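Call for Participants: Working Group on Good Practice in Simulated Grasp Testing

Posted 29 Aug 2022

The Koven Institute for Automation Practice invites applications from individuals who wish to take part in a working group on simulated grasp testing. The group will prepare a written code of good practice for laboratories and companies that use computer simulation to test how robot grippers pick up and hold food items and other everyday goods. Participation is open to applicants from research, industry, public inspection and food service.

Background

Simulated tests are now a regular part of the development of gripping equipment. They are used to compare finger shapes, to set force limits and to decide which trials will be repeated on a physical machine. The way these tests are recorded differs widely from one organization to the next. Some keep a full record of the object model, its assumed weight and friction, and the starting position of the gripper. Others keep only a pass rate. As a result, a buyer who receives two reports on similar equipment often has no sound basis for comparing them.

The Institute issued a first draft of the code in March. Written comments were received from 14 organizations, among them Cistov and Zellero, both of which operate their own simulation laboratories. The comments showed broad agreement on the need for a common test record. They showed much less agreement on what should count as a successful grasp, and on how food items should be modeled.

Bread, fruit and similar goods raise particular questions. A bread roll that has been split lengthwise has a crusted side and a softer side, and the two fingers of a gripper may meet quite different surfaces. Many simulations treat such an item as a single rigid body. The draft code allows this, provided that the simplification is stated in the test record and that no claim about damage to the product is based on it. 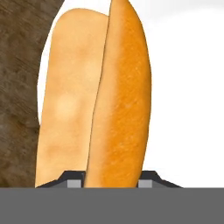 Sharifi asked whether the rule on rigid bodies goes far enough, and wrote that a stated simplification is still a simplification, and that readers of a report tend to skip the page on which it is stated. The same comment proposed that every reported result carry the modeling assumption on the same line. The working group will be asked to settle this point at an early stage.

Scope of the work

Participants will review the draft section by section. The main subjects are as follows:

The content of the test record, including object model, contact settings, gripper model and software version.
The definition of a successful grasp, a failed grasp and a trial that must be set aside.
The use of camera views from simulation as supporting material in a report, and the labeling of such views as simulated.
The conditions under which a simulated result may be cited in a safety file.
The retention of records, and access to them by outside reviewers.

The safety of persons working near physical robots is covered by existing rules and lies outside the scope of this call. Participants may, however, recommend wording that directs readers to those rules.

Who may apply

Applicants should have direct experience in at least one of the following: building or running robot simulations, testing grippers on physical equipment, writing or applying technical standards, or handling unpackaged food in a commercial setting. A university degree is not required. The Institute wishes to include people who must read and act on test reports, as well as those who write them.

The group will have no more than nine members. No organization may hold more than one seat.

Time and compensation

The work will extend over seven months. Meetings will be held by video -- one meeting of two hours each month -- with reading to be completed in advance. Participants who are not paid by an employer for this work may request a fixed fee for each meeting attended. The Institute will provide access to the draft, the comments received and a shared set of simulated trials for discussion.

Conflicts of interest

Each applicant must disclose any financial interest in a maker of grippers or simulation software. A disclosed interest does not bar an applicant from membership, but the member concerned will not vote on sections that bear directly on that interest.

How to apply

Applications should include a statement of interest of no more than one page, a short summary of relevant experience and the disclosure described above. Applicants may also attach one test record that they have written or reviewed, with confidential details removed. Materials should be submitted through the participation page of the Institute's website within 29 days of the posting of this call. All applicants will be notified of the outcome in writing.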